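Jaddale releases Clutik bench table and Tistetti cloths for open workrooms

For immediate release
2026-04-11
Geelong, Victoria

Jaddale, the Geelong maker of workroom furniture, has released a long timber table and a matching line of bench cloths for schools, repair shops, laboratories and shared workshops. The table is called the Clutik and the cloths are sold under the Tistetti name. Orders are open now to customers in all states and territories, with first deliveries in October.

The Clutik is a plain table in a light-coloured timber, with a flat top and slim legs. It has no drawers, no shelf underneath and no power rail. The top is 877 mm from the floor, which suits most adults for standing work and can be used seated with a high stool. It is made in two lengths, and both arrive flat with the legs boxed separately. A fixed-leg version for workrooms that never move their furniture is available on request.

"Most of our customers have a big room and are trying to get several jobs done in it at once," said Danang Rahman, general manager of Jaddale. "They need a surface they can put in the middle of the floor and walk all the way around. The old benches we made were heavy and had to go against a wall. People liked the benches but they kept asking us for something they could shift before lunch and shift back after."

The design went through 11 versions. The early ones had thicker legs and a cross rail at shin height. The rail was dropped after customers reported catching their feet on it and having trouble sweeping under the table. The leg was then reduced in thickness and the bracket at the top of each leg was made longer to keep the table steady. Jaddale has applied to register the bracket design.

Cloths to go with the table

The Tistetti cloths were developed alongside the table, at the request of customers who did not want to lacquer their tops. A cloth can be spread over the work area before a job starts, used to wrap a part while it waits its turn, or kept folded at one end for wiping down. They come in denim blue only. Jaddale looked at a grey and an off-white, and settled on the blue after finding that small pale parts were easier to find on it.

The standard cloth is a 600 mm square. A larger size, cut to cover half of the shorter table, is sold singly. Both are hemmed on all four sides and have no printing on them. The cloth is soft enough to be picked up from any point and shaken out, and it can go through an ordinary cold wash. Jaddale recommends washing it separately the first time, as the colour may run a little. 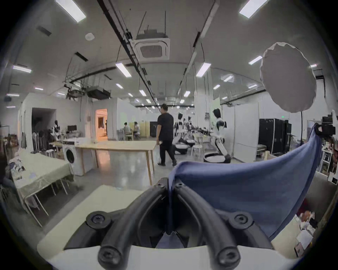
Reading time: 6 minutes

Open floors and where to put the table

Large undivided workrooms have become common among Jaddale's customers, many of whom have taken on former warehouse space or knocked two smaller rooms together. A white ceiling and a clear floor make such a room pleasant to be in, but they also leave people without an obvious place to put things down. Work ends up on the floor, on stools and on whatever equipment happens to be closest.

Jaddale suggests setting a long table across the room, side-on to the main walkway, with clear floor at both ends. Set this way it gives people on either side a shared surface and marks a boundary between one kind of work and another. The company advises leaving the top mostly bare between jobs. A table used for storage fills up in a week or two and then has to be cleared each time somebody needs it.

Pramila Yadav, who led the design work on the Clutik and the Tistetti cloths, said the advice came from customer visits.

"In nearly every place we went there was a table that had turned into a shelf," Yadav said. "We asked people to clear it, put a cloth at one end and keep only that end for things in progress. It sounds like very little, and some of them told us so. When we went back, the rooms that had kept it up were easier to work in - you could come in with your hands full and find somewhere to put it down."

Yadav said the cloths had been the harder of the two products to get right. Stiffer fabrics lay flatter on the table, but they held a crease and would not drape over an uneven part. Looser weaves draped well and then snagged. The fabric chosen sits between the two. It folds softly, and a person holding one corner can lift it clear of the table without dragging whatever is next to it.

First customer

The first full order has gone to Vishwakarma, a training workshop in Ballarat that runs courses in small appliance repair and upholstery. Vishwakarma has ordered both lengths of the Clutik for its main hall, along with 500 standard Tistetti cloths for its students. Each student will be issued with cloths at enrolment and will be responsible for washing them.

The hall is used for repair classes during the day and for upholstery in the evening. Under the present arrangement the benches are pushed to the walls between sessions, and the first part of each evening class is spent putting them back. With the new tables, the repair classes will cover the tops with the larger cloths, then lift the cloths off with the scraps still on them and shake them out over the bins. The upholstery classes will use the bare timber for laying out and cutting.

Jaddale will visit the hall after the first term of use to check the leg brackets and inspect the tops for wear. Any changes that come out of the visit will be made to later batches, and replacement brackets will be sent free of charge to customers who already have tables.

Care and repair

The timber top is finished with a clear oil and can be re-oiled by the customer. Light scratches can be sanded out by hand along the grain. Jaddale does not recommend placing hot tools directly on the top, with or without a cloth, and the Tistetti cloths should not be used as heat mats. Spills should be wiped up promptly, particularly ink and solvent.

Legs, brackets and bolts are sold as spare parts, and Jaddale has undertaken to keep them in stock for as long as the table is made. The bolts are a common size and can be replaced from any hardware shop. A hex key is included in the leg box. The table should be assembled upside down by two people, with a blanket or an old cloth on the floor to protect the top.

Worn Tistetti cloths can be returned to the Geelong factory, where they are cut down for use as polishing rags. Customers pay the postage on returns. Cloths that have been used with oils or solvents can't be accepted and should be disposed of according to local council rules.

Availability

Both lengths of the Clutik and both sizes of the Tistetti cloth can be ordered directly from Jaddale by phone, by email or at the factory counter. Schools and registered training providers can order on account. Fabric swatches and a small sample of the oiled timber will be posted free on request. Delivery to regional addresses may take longer than delivery to capital cities, and a quote will be given before any order is confirmed.

The existing range of wall benches remains on sale. Customers who have a wall bench on order and would like to change to a Clutik should contact the sales desk before their bench goes into production.

About Jaddale

Jaddale makes tables, benches and storage for workrooms at its factory in Geelong, Victoria. The company sells to schools, training providers, repair businesses and research workshops across Australia. Clutik and Tistetti are product names of Jaddale.

Media enquiries

Danang Rahman, General Manager, for questions about orders, pricing and supply.
Pramila Yadav, Design Lead, for questions about the table and cloths. Interviews can be arranged at the factory or by phone through the Jaddale front office.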